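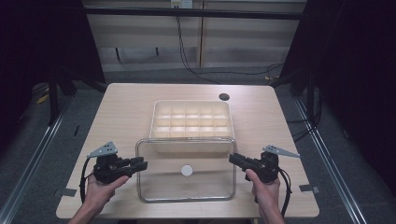

About Jutura

Jutura makes a hand-held gripper kit for recording how people do small jobs with their hands. Robotics teams use the recordings to train robot arms. We sell the kit, rent it by the month, and run recording sessions for customers who would like us to do the work.

Ezekiel Whitfield started the company in June 2019 in two rooms over a machine shop in Cletcombe. He had spent several years setting up pick-and-place lines and was tired of programming every motion by hand. The first pair of grippers took most of a winter to get right. Our shop and recording rooms are now on the Bimholm estate, and all kits are put together and tested there.

What we sell

The main product is the Sayce kit. It comes as a left and right gripper, cables, a carry case and the recording software. The operator holds one gripper in each hand and does the task at a normal table. Every opening and closing of the jaws is logged along with the position of the hand. No robot is needed during recording, so a customer can start before their arm has been delivered.

Each gripper weighs 640 grams. Both are wired. Customers ask for a wireless pair fairly often, and we have tried it, but we were not happy with the timing between the two hands and have dropped it for now.

Recording sessions

If you book a session, we set up the table, bring in trained operators and send you the files when they have been checked. Most of the jobs are plain ones: moving small parts between trays and dishes, sorting, packing, putting lids on. We ask for a written task sheet and a set of the parts at least 5 working days ahead. Parts that are very small or very smooth may need different finger pads — tell us early, as we cut those to order.

Our largest single job so far came to 3,551 recorded runs of one sorting task. Every run was watched by a person before it was sent out. Runs with drops or fumbles are marked and kept in a separate folder, and some customers want those as much as the clean ones.

Who we work with

We have supplied 70 customers, mostly university labs and small automation firms, with a few packaging companies. We do not resell recordings made for one customer to another. The files belong to whoever paid for the session, and we delete our copy on request.

Support and repairs

Repairs are done at Bimholm by the same people who build the kits. Jaw pads and cables are the parts that wear out first, and we keep both in stock. Schools and colleges can borrow a demonstration kit for two weeks and pay only the shipping.

Visitors are welcome by appointment. Please use the contact form and say which task you have in mind.

Page last updated Nov 27, 2023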